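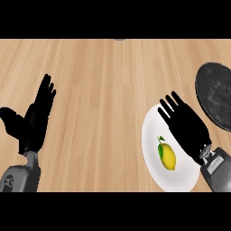
**Trima** was a prepaid mobile phone service sold in Flurville and nearby towns. It is mostly remembered for a billing dispute over automatic top-ups, which ended with refunds to more than 5,000 customers.

## Background

Trima was set up by Welex, a regional phone company, to sell low-cost plans without a contract. Its basic plan cost $25 and lasted 26 days. Apolline Aubert ran the service from its launch until its sale.

## Top-up dispute

Customers who used up their data before the end of a plan were charged $6 for an extra block. The charge was switched on by default, and the setting to turn it off was in the account menu under "Plan extras." Several customers were charged more than once on the same day.

Noreen Hashmi, a lawyer in Flurville, collected complaints and sent them to the state consumer office. Welex argued that the charge was explained in the terms of service. The office found that the terms did not make up for the wording on the packaging, which said "no extra charges, ever."

## Settlement

Welex agreed to refund the top-up charges and to ask for consent by text message before adding data. Former customers had until the end of December to file a claim. The company did not admit that it had broken the law.

## Sale

Trima was later sold to Naqvi, a competing carrier, which moved its customers to its own prepaid plans. Existing phone numbers were kept. The Trima name is no longer used, although some older SIM cards still show it as the network name.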